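Darnell Tillman
June 15, 2024

Thread on laying out a work surface with a printed grid. Most of this is from redoing the one in the back room at Humdale, where the old surface had been re-taped so often that no two edges agreed.
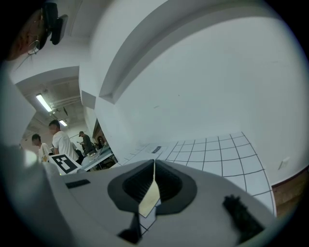
Start with the line color. Black on white is harsh to look at for a full afternoon, but it survives bad light and cheap photocopies of your layout sheet. I tried light blue in December and could not find the lines from a standing position.

Line weight matters more than people expect. Thin lines let you judge whether an edge is on the line or beside it. With a thick line you have to decide which side of it counts, and then everyone who uses the surface has to remember the decision.

Cell size. Mine are 2 inches. I would go larger for anything you plan to sort by hand, smaller for anything you plan to measure. Pick one. A surface with two grid sizes gets misread within the week.

Square the grid to the wall only if the wall is straight. Ours is off by a small but visible amount over the length of the room. I squared to the front edge of the surface and let the gap at the back be uneven. A bead of caulk hides it.

Check for square with the diagonals, corner to corner, both ways. If the two measurements match, the grid is square, provided the opposite sides match too. Do this before the adhesive goes down. Yolanda Haverford checked mine with a steel tape and caught an error I had walked past twice.

Adhesive: I used a low-tack sheet from Randance. It lifts and resets for almost 4 hours at room temperature, longer if the room is cool. After that it lifts, but it stretches, and a stretched grid is scrap.

Work from one short side toward the other. Peel a hand's width of backing at a time. Use a felt squeegee, center out. Bubbles near an edge can be pushed out. Bubbles in the middle need a pin and a lot of patience.

Labels. Put them inside a cell, never across a line. A label that covers an intersection removes the one point you need for placing the next item. Keep the text short and use the same reading direction everywhere.

Dark labels with a light center hold up better than plain white ones on a white grid. A plain white label disappears when you look along the surface at a low angle, and someone will set a box on it.

Numbering: letters along the long side, numbers along the short side. Skip I and O. I kept them on the first version and spent a morning looking for a part logged at 0-1.

Walls behind a grid surface should stay plain if you can manage it. I took down the shelf and the calendar and repainted flat white. Gloss throws a reflection across the back rows and you lose the lines in it.

Watch for wall plates before you commit to a height. Switches and outlets need to stay reachable when the surface is loaded. Stack something tall in the back corner and you will be moving it every time you want the lights.

Soffits are the other thing to check. Measure clearance from the surface to the underside at the lowest point and write it on the layout sheet. It also casts a shade line, so look at the room with the lights on before you decide which end gets the fine work.

Cleaning: damp microfiber, then dry. No alcohol on the printed lines. I tested an offcut with Niven spray cleaner and the black went gray after a few passes. Plain dish soap did nothing to it.

Cost, since three people have already sent me messages. Grid sheet, adhesive, squeegee and paint came to $124. The squeegee can be borrowed. The paint was most of a can, with enough left for touch-ups.

Lisow sells a pre-laminated panel that skips the adhesive step. I have not used one. The price is higher and it comes in fixed lengths, so you would be trimming it in any room with an odd corner. Ours has an odd corner.

Keep the offcuts. A strip of spare grid is useful for testing cleaners and pens, and for patching a cell when somebody runs a knife through it. Store them flat. Rolled strips keep the curl and lift at the ends.

Will post the layout sheet once I have redrawn it without the I and O columns. Questions about odd room shapes go to Yolanda, who has done more of these than I have.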